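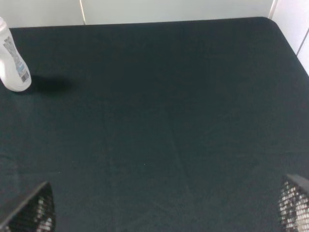 Wrist camera view, fingers open, bottle in the far left corner. 19 May 2024

Small update on the arm I am building at the Trikholm workshop. The camera on the wrist is mounted now and I can finally see what the gripper sees. I am very happy with the dark green cloth on the table. Before it I had the bare table top, and the reflections gave me false edges all the time.

The mesh fingers are my fourth version. The first three were solid and too stiff, they pushed round things away before they closed. With the mesh the inner face can bend a little. Each one takes me 18 hours on the slow printer, so please do not ask for a fifth version soon.

The bottle is my difficult object. It is white, the wall behind is white also, and from a low angle my program loses the upper part of it. The shadow on the cloth is another problem. Yesterday the program decided that the shadow is a second bottle and gave me a very confident box for it.

What helped: I lowered the exposure, and I now ignore everything above the far edge of the table. I find this edge one time at start and keep it. It is not elegant. If somebody moves the table I must start again.

Iara Leiva asked why I don't put a lamp on the other side also. I tried it for one evening. Then there are two weak shadows and the program is confused in two places. I stay with one light for now.

For the ones who asked about parts: the motor in the gripper is from Kallaser, used, I paid 28 for it. The bracket for the camera is my own drawing. I will share the file when I have corrected the screw holes, they are too tight and I had to open them with a drill.

Next step is to do 100 tries with the bottle in different places on the cloth, and write down each result by hand. In November I did such a test with the old fingers but I changed the settings in the middle, so the numbers were worth nothing. This time I will not touch anything until the end.

Question to people with more experience: do you calibrate the camera again after each change of fingers, or only when you move the bracket?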